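What a gripper budget leaves out

The operations lead at Naledow has turned down two equipment requests this year and signed one, and she would like it known that she isn't thrilled with the one she signed.

Naledow buys hand-held grippers, the kind a person works with their own hands so that a robot can be trained on the results later. The company's interest is household work, mostly clothes and bedding. When we spoke, over a bad line on a Sunday morning, she had a spreadsheet open and kept going back to it.

"The first quote I got was for 20 pairs," she says. "I asked what the twenty were for. The answer was that twenty was the price break. That's a reason to sell me twenty. I still don't know why I'd buy them."

She bought 5 pairs from Oltar in the end. The unit price came out at $237 per gripper, against the $216 she would have paid at the higher quantity. Her finance people asked about the difference, as finance people do, and she told them she would sooner pay a bit more for something that gets used than save on something that sits in a cabinet with a charger she can't find.

I asked whether the small order was a lack of faith in the hardware.

"It's a lack of faith in my own forecasts," she says. "Everybody's plan says every unit is busy all day. Have you ever folded sweaters all day? People get tired. They stop for lunch. The room is only free until three. You put that into the sheet and suddenly you don't need half of what you thought you needed."

She is harder on the software side. Rosenthal, which she had been talking to since the winter, offered a bundle: grippers, storage, a dashboard and a support plan that renewed every May whether or not anyone had opened a ticket. She asked for the grippers alone and was told they weren't sold that way. Momolix did sell them alone but wanted its own cases and its own mounts, and the mounts had a lead time nobody would put in writing.

"So that was the end of Momolix," she says. "I can live with slow. I can't live with 'it depends.'"

What bothers her more is what the quotes don't mention. None of the three had a line for spare fingers, which she considers a wear item until someone shows her otherwise. None had a line for the time it takes to get a room ready. And all three priced training for operators at zero, on the theory that anyone can pick up a gripper and start.

"Anyone can pick it up. Picking up a T-shirt with it so that the recording is worth keeping is another matter. I tried it myself and I was terrible. I do laundry every week of my life and I was terrible."

Her rule now is that whoever signs for equipment has to spend a morning where it is used. She doesn't mean a demo table with one towel on it. She means a bedroom with a bed in it and other people's clothes, where you have to work out where to stand.
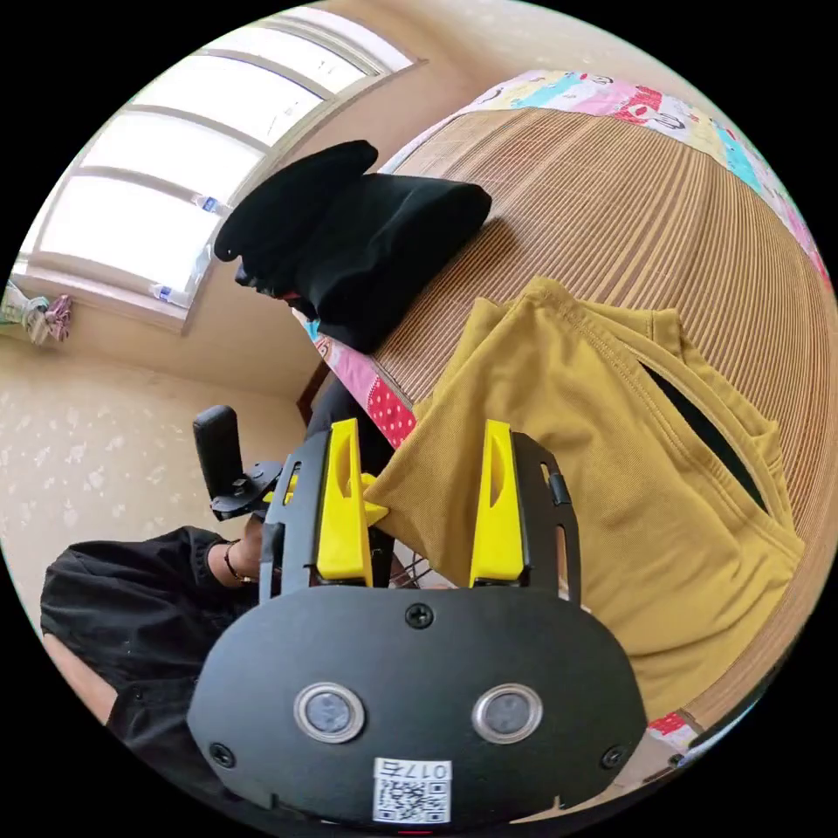
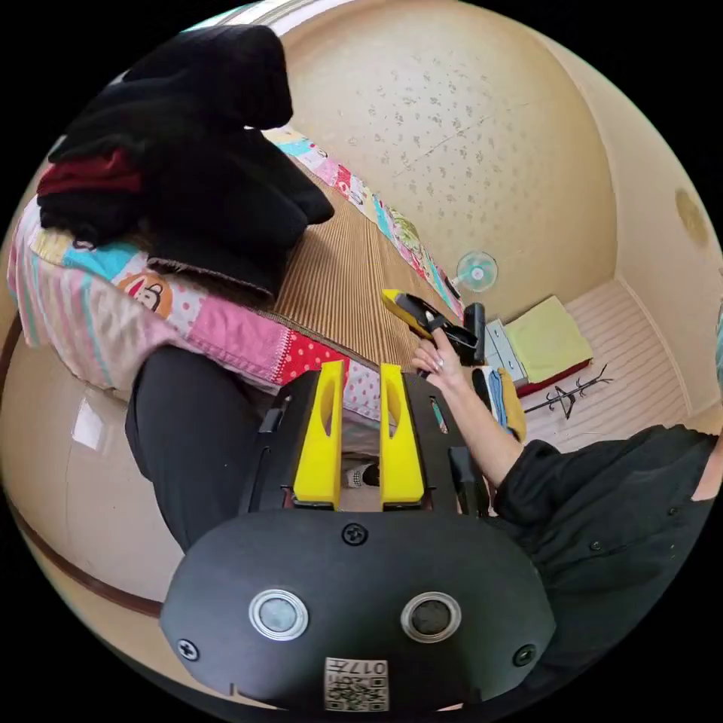 Clothes work in a bedroom, with a woven mat over the bed.

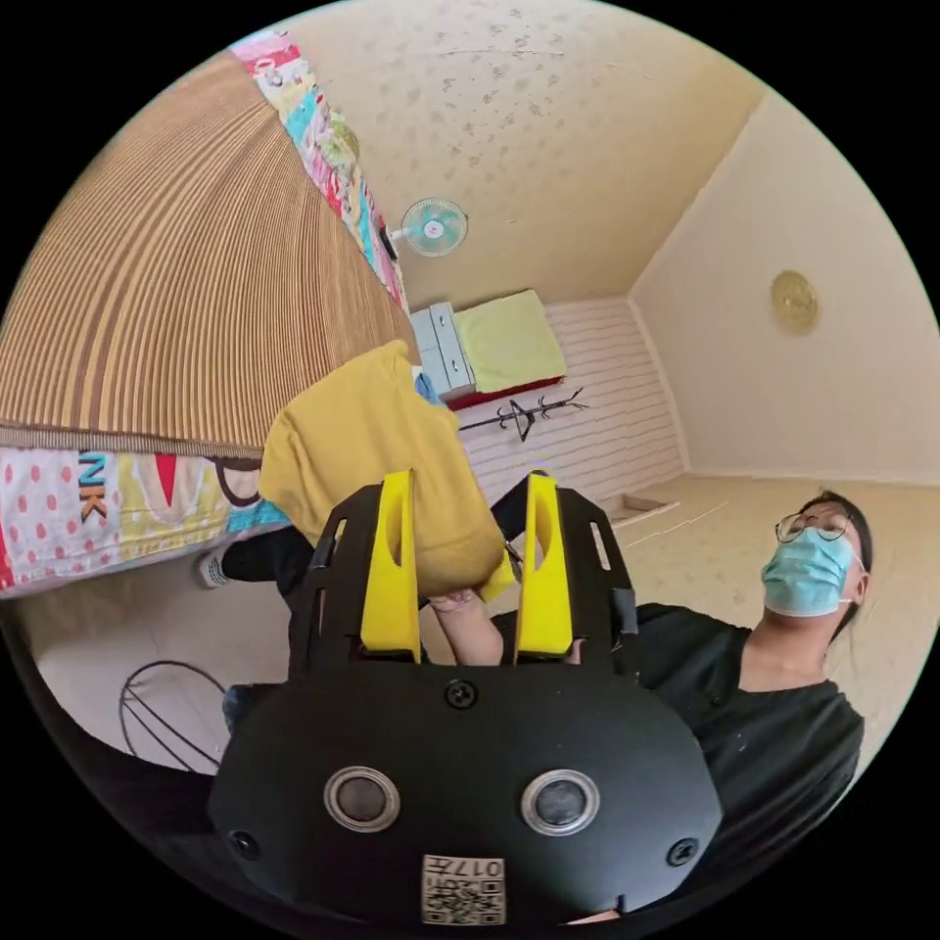
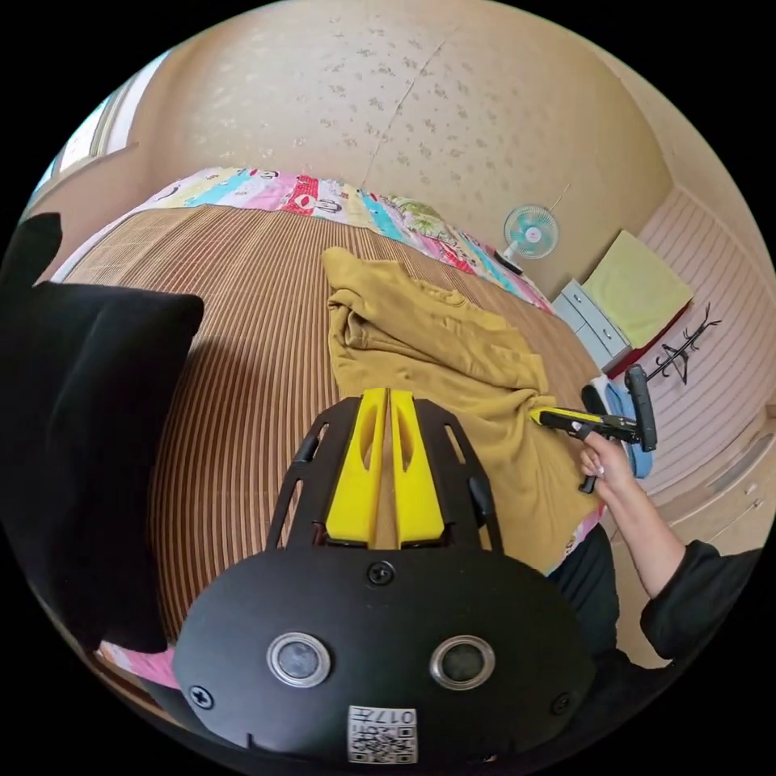 "A bedroom costs you floor space, and floor space never shows up in a quote," she says. "Two people with a gripper in each hand need more elbow room than you'd think. If I'd bought twenty pairs I'd have been renting apartments to put them in."

She has been told that she's too cautious, that prices will move and that the larger order would have locked in a rate. She doesn't buy it. In her experience the price of this kind of thing drops, and the version you locked in is the one they stop making parts for.

Would she order more from Oltar?

"Maybe. They answered the phone. I want to see what breaks first. If it's a screw or a label, fine, I'll order more. If it's a lens, I'll have questions, and they know I'll have questions."

The second order is penciled in on her sheet with no quantity next to it. The sales rep has asked her twice to fill in the number. She has asked him twice for the price of spare fingers, and she is still waiting.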